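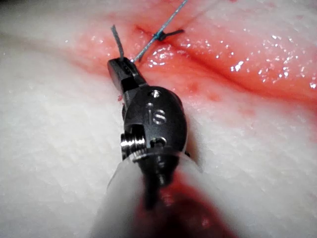

Notes on pads and thread

Wednesday, January 28, 2026

I have been asked three times this month what I practise suturing on, so I am writing it down once. Most of what follows concerns the pad. The thread matters too, but poor thread can be replaced in the middle of a session and a poor pad has to be put up with until it wears out.

Surface

I prefer a pale pad with a visible texture. Dark thread is easy to follow against it, and the texture gives the eye something to judge distance by when working close. On a flat, glossy surface I misjudge the depth of the first bite nearly every time. Pads printed with skin tones and freckles look better in a catalogue and are no easier to sew.

The Vaher pads I use now come with a slight powdery coating. Wipe it off with a damp cloth before the first session and let the pad dry flat. Left on, it collects on the thread and makes the first throw slip. I do not add talc afterwards, although the leaflet suggests it.

Layers

A single layer of silicone without mesh is good for very little. The thread cuts through it as soon as any tension goes on, and one learns to tie loosely in order to protect the pad. That habit is then hard to lose. I look for a mesh between the upper layer and the soft one underneath. Pull gently on a corner before the first cut: if the top layer slides over the lower one, the bonding is weak and the cut edges will roll.

Uldis Petrauskas disagrees and keeps a stack of unmeshed foam for beginners. His argument is cost. Mine is that a beginner needs to feel what too much tension does to an edge, and foam tears before that lesson arrives.

Cutting

Use a new blade. Make one pass through the top layer and stop. A second pass never follows the first exactly, and the result is a small step in the wall of the cut which catches the needle. I leave a gap of two finger widths between cuts. With anything less, closing one opens its neighbour.

I cut along the length of the pad and keep one end uncut for knot practice. Knots on their own do not need a wound, only a surface that holds an anchor stitch.

Thread

Braided thread for knots, monofilament for continuous runs. Braid holds a throw in place while the next one is being made. Monofilament slides more easily through the pad but remembers the shape of its packet, and a few slow pulls between finger and thumb take out the worst of the coil.

I buy expired stock from Werkum in boxes of 100, marked for training only. It stays in its own tin, away from anything that might be mistaken for clinical supply. The needles blunt sooner than the thread runs out. Once a needle starts to dimple the surface before going in, I put it in the sharps box, even when there is a good length left.

For a continuous run I start with more thread than I think I need and accept the nuisance of the tail. The tail should lie to the side of the work. If it lies across the line, it will be caught under a loop sooner or later, and unpicking a loop from a textured pad leaves marks. Hold the thread itself as little as possible. Every place it is gripped is a place where it may fray, and monofilament in particular shows a kink that does not come out.

Record

I keep a notebook with one line per session: pad, thread, type of closure, fault. The fault column is the only useful one. Mine for January reads uneven bites, uneven bites, last loop slack, uneven bites, tail too short. The bites were uneven in the same direction each time, wider on the far side, and turning the pad by a few degrees corrected most of it.

Wear

A meshed pad lasts me 11 sessions if the cuts are well spaced. After that the holes from old stitches start to guide the needle and the exercise becomes too easy. I wash pads in cool water with a little soap, dry them away from the radiator and store them flat in a box with greaseproof paper between them. Stacked without paper, they stick.

Ieva Lepik has asked whether the Grinham pads are any better. I have one on order and will add a paragraph when it has been through eight sessions.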